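Equipment Review: Vestness Height-Adjustable Work Table

Wakwood Center for Adult Training
Reviewed for the Facilities and Purchasing Office

The Center was asked to advise its member schools on a table that could serve evening classes, staff meetings and light bench work in the same room. After a first round of quotes, the Vestness table was selected for a full review. It was placed in regular use in October and remained there through the winter term. The present review covers assembly, daily use, noise, upkeep and cost. It does not cover the smaller Vestness desk, which has a different base and a shorter warranty.

The table arrives in two cartons. The top is packed flat with the hardware, and the legs and lifting column are in the heavier box. Two staff members assembled the first unit in a single morning with the tools supplied. The printed instructions are clear up to the point where the crossbar is joined to the column. At that step the drawing shows the bar from below while the text describes it from above, and the first attempt had to be undone.
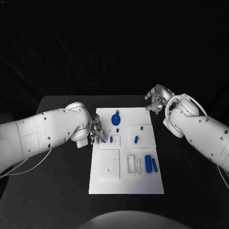

The second unit went together without trouble once the crossbar step was understood. Schools ordering more than one table are advised to have the same people assemble all of them. The bolts should be checked again after the first week of use, as several on our first unit had worked slightly loose.

Height is set with a paddle under the front edge. The movement is smooth in the lower half of the range and somewhat stiff near the top. Shorter members of staff reported that the paddle is hard to reach when the table is fully raised, and a longer paddle is offered as a paid extra. In our opinion it should be standard.

At sitting height the table is very steady. At full height there is a small side-to-side movement when a person leans on one corner. Handwriting is not affected. Instructors who use a sewing machine or a hand drill may notice it, and for that work the lower setting is preferred. 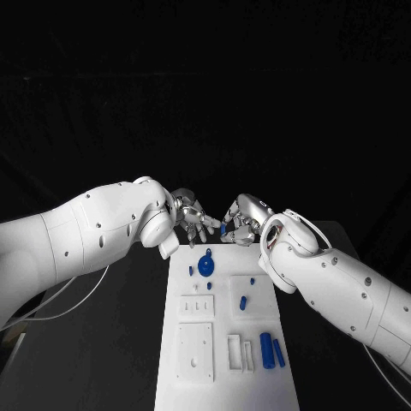 White work board with blue and white parts.

Noise was a concern for the schools that hold classes in adjoining rooms. The lifting column makes a low hum on the way up and almost none on the way down. The casters are another matter. They are hard, and on a tiled hallway they can be heard from the far end of the building. The Wunda soft caster fits the same socket and was tried on one table for the rest of the term. It rolled more quietly and left no marks, though the brake pedal is smaller and must be pressed firmly.

Upkeep and Cost

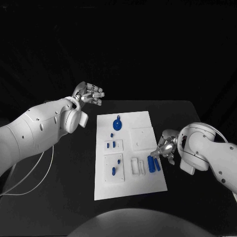
By Chiến Tạ, Facilities and Purchasing
Wednesday, March 18, 2026

The surface was cleaned at the end of each day with a damp cloth and mild soap. Coffee and marker ink came away without effort. Wood glue left to dry overnight had to be lifted with a plastic scraper, and a faint dull patch remains. Acetone should not be used near the edge banding. The supplier states this on the care card, but in small print on the reverse side, where it is easily missed.

The price paid was $784 less a school discount of $184 for each table, delivered. The longer paddle and the soft casters are charged separately. By comparison, the Trình fixed-height table costs a good deal less and is every bit as solid, but it cannot be raised, and two of our member schools require a standing position for their staff.

Delivery took 9 days from the date of order. One carton had a crushed corner, and the supplier replaced the damaged leg cover on request. Telephone support was polite, although the first person reached was not familiar with the product.

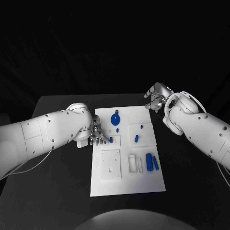
Dark gray table with a large white board laid over its central area.

Recommendation

The Vestness table is approved for purchase by member schools, subject to the following points. The longer paddle should be included in every order. Soft casters should be fitted wherever the table will be moved between rooms during class hours. Tables used for drilling or machine sewing should be kept in the lower half of their range.

Schools that need a table for seated use only should consider the Trình model first - the savings are real and there is less to maintain. Requests for a trial unit may be sent to the Purchasing Office, which holds one assembled table for loan periods of up to two weeks.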